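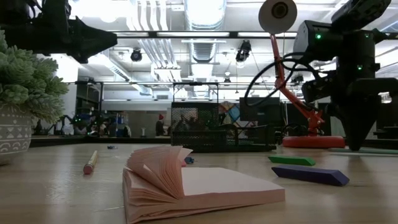

Compte rendu de la réunion du club de lecture de Gendton
Réunion du 27/06/2026, salle du premier étage

Présents : 12 membres. Excusés : 2.

1. Retour sur le cycle de printemps
Quel cycle ! Les trois romans épistolaires ont donné lieu à des échanges passionnés, et la séance d'avril restera dans les mémoires - on a fermé la salle bien après l'heure prévue. Plusieurs membres ont découvert le genre et en redemandent. Seul bémol : le dernier titre était difficile à trouver en poche, il faudra vérifier la disponibilité avant d'arrêter un choix.

2. Programme de la rentrée
Quatre propositions étaient sur la table. Après un tour très animé, le groupe retient le récit de voyage en premier, puis le recueil de nouvelles nordiques. Le roman policier est reporté à l'hiver, la biographie n'est pas retenue (trop longue pour six semaines de lecture, même les plus enthousiastes en conviennent). Vote à main levée, une abstention.
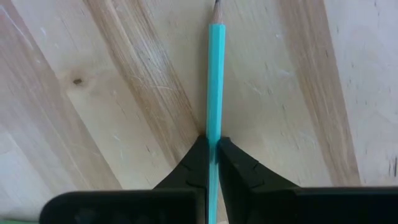

La question des annotations est revenue, comme à chaque fois : les exemplaires du club peuvent être annotés, légèrement et en marge. Ceux de la bibliothèque, non. Beaucoup aiment retrouver les remarques des lecteurs précédents, certaines sont un vrai bonheur !

3. Rencontre avec le club de Standholm
Très belle nouvelle : nos voisins acceptent une séance commune à l'automne, chez eux. Chaque club présentera un coup de cœur en dix minutes. Covoiturage au départ de la place. Reste à fixer la date, deux créneaux leur seront soumis.

4. Budget
Il reste 300 euros pour l'année. Accord pour acheter les nouvelles en plusieurs exemplaires et garder le solde pour le goûter de Noël. La demande d'étagère supplémentaire est remise à la prochaine réunion.

5. Divers
Les boîtes du troc de livres débordent, merci de reprendre les invendus avant l'été. Un atelier de lecture à voix haute est envisagé - les idées de textes sont les bienvenues, courts de préférence.

Prochaine réunion en septembre, même salle. Apporter un livre à échanger.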